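I went back and forth on the square cup for most of November. It came from Noémie Lacroix, who was clearing out her kitchen before moving to Fondard, and I took it mainly so it wouldn't go in the donation box. It's ceramic, cream going on pale yellow, and it has dimples all over the sides like a piece of cheese.

My rule this fall has been that anything without a job goes. I'm doing one surface at a time and the white table was next. By then it had collected all the small stuff that moves between the bathroom and the kitchen, and I'd been putting it off.
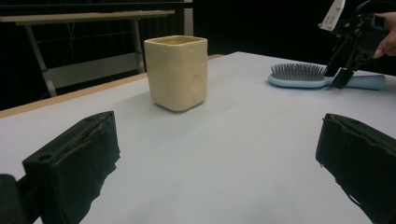 Cheese cup and the blue hairbrush, still undecided on both.

The hairbrush was easy. It lives in the bathroom drawer now, where it should have been to begin with. I like the color and the bristles are in good shape, so I have no plans to replace it.

The cup took longer. I tried drinking coffee from it and didn't enjoy it — a square rim is awkward, and you end up aiming for a corner. Nektarios Makris told me to use it for toothbrushes. I tried that for a week and they all slid to the same side. Then it held pens, but I already have a jar for pens that I like better.

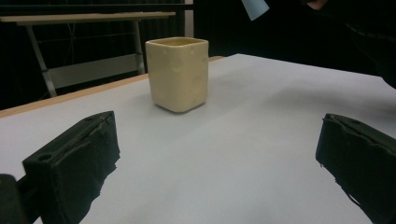
The cup by itself. The walls aren't quite even, which I've come to like.

What I settled on is hair ties and bobby pins. The opening is wide enough to get two fingers in, and it sits next to the sink without looking like bathroom storage. I also moved the spare buttons out of a Turari tea tin and tried them in the cup, but they went back in the tin the same evening.

Next is the hall shelf, which is mostly batteries and keys I can't identify.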